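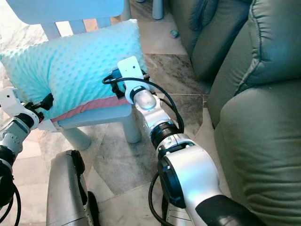 Drosomero
soft furnishings, kids rooms mostly. one sewing machine, one cutting table

ok reading corner update. aqua minky pillow on the little blue chair. pink trim along the edge. I think this is the one

went back and forth on the trim for days. had white first, looked like a hospital. dusty pink is so much better against the pale blue

minky people: walking foot. pin every inch. it creeps like crazy and the bumps hide your stitches if you go slow, so at least theres that

chair is plastic, kid size, powder blue. seat is small so don't go big on the pillow. I cut the first one way too wide and it just slid off teh front

trim is flat, no piping. piping digs into little legs. learned that in November on a bench cushion, 16 of them, all redone, don't ask

stuffing: less than you think. want the corners round but a kid still has to sit on it

fabric was from Stikeo, end of bolt. they had the pink too but only a short piece so I'm rationing

washing: cold, inside out, no dryer sheets. minky goes weird and flat with heat

next up is a floor cushion to match, tile is cold in the mornings. maybe pink on top and aqua for the edge?? can't decide

cutting tonight. will post the size once I've sewn it and know it's right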